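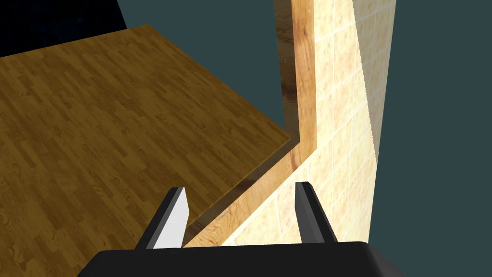
Simulated wrist view: an open two-finger gripper, a parquet surface to its left and a tiled wall to its right.

Getting to know a gripper used to mean bolting it on, breaking something, and writing an apologetic email to the supplier. These days the first meeting usually happens in simulation, and after a month at the workshop of Clindby, a small automation outfit in Emavholm, I've become a real fan of doing it that way.

The question on the desk in September was simple enough. Clindby wanted a parallel gripper for a kitchen-helper project, something that could pick up a spoon as well as a jar lid, and it had narrowed the field to two. The Ernarex is slim and quick, with narrow fingers that slip into tight spots. The Gyamfi is broader and stronger, and it opens wide enough for a good-sized mug. Both come with decent simulation models, so both got the same rendered rooms, the same arm and the same set of tasks.

The full run came to 1334 simulated grasps per gripper, spread over 40 room layouts. Watching them go by is oddly addictive. You pull up a chair to check one result, and 20 minutes later you're rooting for a gripper to get hold of a butter knife.

The Ernarex took an early lead and held it on anything thin. Flatware, pens, the edge of a plate — it goes in, closes and leaves. Its trouble starts with round, heavy things. A full jar tends to swing between those narrow fingers when the arm speeds up, and a few of them swung right out. The Gyamfi simply doesn't care about jars. It will carry one across the room at full speed, and it's lovely to watch. Ask it to lift a spoon that sits close to a wall, though, and the housing gets there before the fingers do.

That business with walls turned out to be the most interesting part of the whole comparison. Corners are where a wrist camera earns its keep, and they're also where it gets confused. Tile grout makes a tidy grid that's easy to track, while wood grain is full of knots and swirls that can fool a simple edge finder. Put the two side by side, throw in a strong light from one direction, and the software has to decide which lines are real edges and which are just pattern or shadow. Clindby tried 4 camera positions on the wrist before settling on one that keeps both fingers in view and leaves plenty of room to see what's coming.

I liked how much the fingers themselves helped. With the tips always in the same part of the picture, you get a built-in ruler, and it's easy to tell when the arm is drifting off line. The team moved the camera back a little further than the maker suggests, gave up a bit of close-up detail, and got far fewer bumps in return. That seems like a great trade to me.

Simulation has its limits, of course. Rubber pads grip a bit too well in there, cables never snag, and no one has ever spilled syrup on a rendered countertop. The real arm will have its own opinions about all of it. But the team is walking into the hardware stage with a short list of things to check, starting with the jar swing, and the spare fingers are still in their box.

For now the Gyamfi has the edge, mostly on the strength of those jars. The Ernarex isn't out of it yet. A wider set of fingertips is being drawn up, and both grippers go back into the same 40 rooms once it's ready. I've already asked if I can come and watch.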